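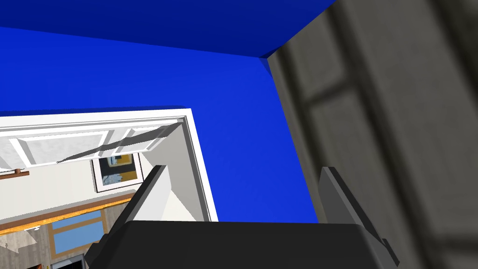
Hellwood Rooms: my notes after the trial

I promised in January to write something longer when I had really used this product, and now I have. Hellwood Rooms is a subscription service. You pay monthly, and you get simulated homes where a virtual gripper can practice before you let the real one do anything. I took the smallest plan, with 8 rooms and one gripper model. My own project, Lastonum, is a small controller for picking up household objects, so for me the question was simple: are these rooms good enough to test with?

The installation was not difficult, but it was long. The download stopped two times and the manual has one page that speaks about an older version. After that, everything opened on my computer without a special graphics card, only the fan was loud.

What I like most is the view from the gripper. When it turns close to a doorway, the trim becomes steep and the next room appears at a strange angle, with its framed picture on the wall and the window below. My controller was trained on very calm views, and it did not enjoy this. For a test that is good news.

I ran 1,082 attempts in total. The log file for each one is clear and you can replay it at slow speed, a thing I missed in Sin, the free simulator I used before.

I have also some complaints. The walls in the room I used most are one strong blue, very flat, and I would like to change the color without paying for the next plan. Support answered me after 5 days. The answer was polite, but it was no.
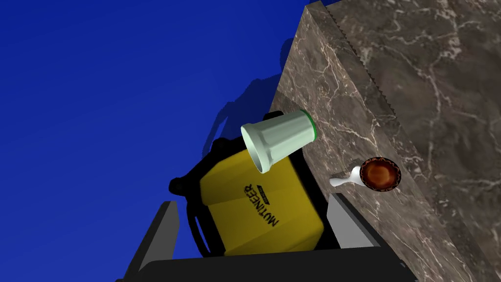 Flenden, April 14, 2022

I add this part one day before my trial ends. This week I worked only with objects close together, because it is the hardest thing for Lastonum. A big yellow and black container marked MUTINEER, a pale green cup lying on its side against it, and on the marble a small dish with a white spoon. The fingers have to come to the container and leave the cup in peace.

The marble is very well made, with thin white veins, and the ridges of the cup take the light nicely. The small label on the container I cannot read, even when I go near. For my work it is not important, but somebody who tests text reading should ask before buying.

The price is 40 dollars per month. I will keep it until summer - then I must decide if I need the bigger plan, mostly for the second gripper model. If you use it already with two grippers, please write me in the comments how heavy it is for the computer.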